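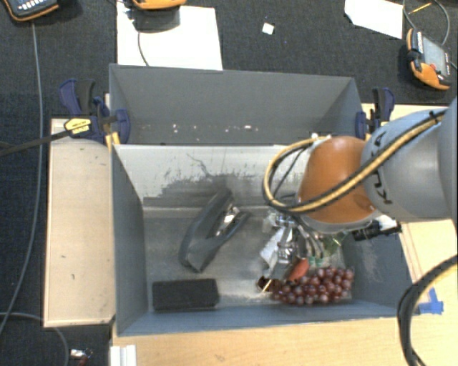 5. Setting up the shelf label printer

The Wanix label printer ships with one roll of labels already fitted. Keep the carton until you have printed a test label – returns are only accepted in the original packing.

Before you start, have ready:
Power cord and USB cable
Storage list exported from Edet
A dry cloth

1. Place the printer on a level surface, with enough room in front for the cover to open fully.

2. Plug the power cord into the printer first, then into the wall outlet. The status light turns orange.

3. Press the two side tabs and lift the cover. Pull out the foam strip under the print head.

CAUTION: The print head gets hot in use. If the printer has been running, switch it off and wait 5 minutes before touching anything under the cover.

4. Check that the labels feed from the top of the roll, printed side up. Close the cover until both tabs click.

5. Connect the USB cable to your computer and switch the printer on. The status light turns green.

6. Open Edet and go to Settings > Printers > Add. Select Wanix from the list and enter the setup code 3788.

7. Under Label Size, choose Shelf (Wide). Leave Darkness at 13 for the supplied roll. Other rolls may need a higher setting.

8. Click Print Test. One label should come out, with a border on all four sides.

Note: If the border is missing on one side, hold the Feed button until the light blinks twice, then print the test again.

Note: Error 686 means that the cover is not fully closed. Open it, check for a trapped label and close it again.

Applying the labels

Wipe the shelf edge with the dry cloth. Press each label down from the middle outward – labels lifted and stuck again will not hold. To change the text on a label later, see Section 6.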